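The woman who mends bags in Punitz

Joyce Langat opens her repair workshop at seven in the morning, before the street gets loud. She mends bags, mostly handbags and school backpacks, and sometimes a tent. When I visited in August there was already a customer at the door with a broken zipper.

"People think the zipper is the problem," she told me. "Usually it is the cord or the edge next to it. The fabric is tired there, and then the zipper has to do all the work."

She learned the trade from Narendra Bisht, who had a small shop called Mazza. She stayed with him for two years and was not allowed to touch leather in the first one. "I only sorted. Cords, buckles, rings. I was angry about it every evening," she said. "Now I can find a piece with my eyes closed."
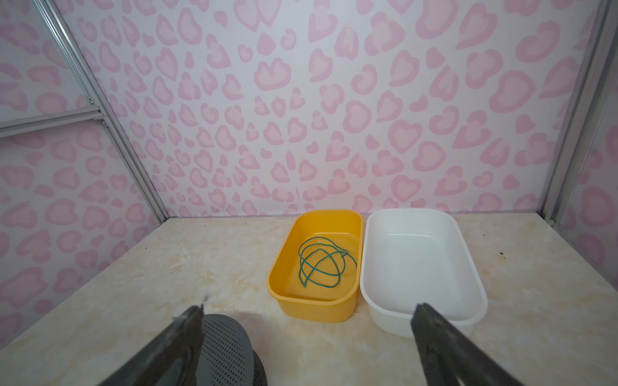

I asked her how many bags she repairs. She keeps a paper notebook, and the last number in it was 1289. She began that notebook when she took over the rooms, and she does not write down the small jobs, such as a loose button, for which she takes no money.

The prices are a difficult subject. A new backpack can cost less than a good repair, and she knows it. "I tell them the price first and I don't argue," she said. "If they go home and think about it, fine. Many come back – not all."

Her oldest regular customer, Isauro Pacheco, has brought the same travel bag four times. He is 56 and says that the bag is nearly as old as he is. Langat does not believe him. "The lining is from much later," she said, "but I put it in the notebook the way he told me."

Most of her thread and cord comes from Gonometti, a supplier she found through a friend, Ginevra Testa. She orders bright colors for the handles because customers ask for them, and she complains that the yellow always finishes first.
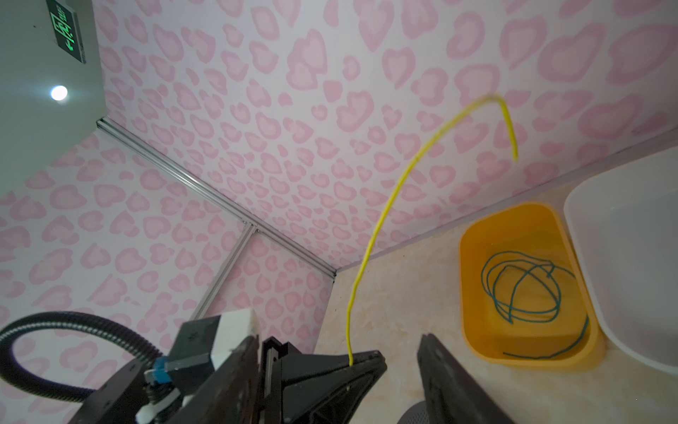
Teaching others

Since last winter she gives an evening course for beginners. Each person brings one broken thing and takes it home at the end, finished or not.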